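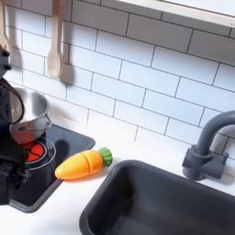
How many episodes are in the Jirkgate box set? All 80 of them, over five series, plus the Christmas special that never got repeated.

Shop > TV Drama > Box Sets > Jirkgate Complete

I've been selling drama DVDs for years and this is the one I keep taking home! Nigel Whitlock plays the crooked harbour master (you'll love hating him) and Ashley Catterall is his long-suffering sister. Subtitles are on every disc, and the case is a chunky cardboard thing that fits a normal shelf. I've got it at £56 less than the old Horadden edition, postage included.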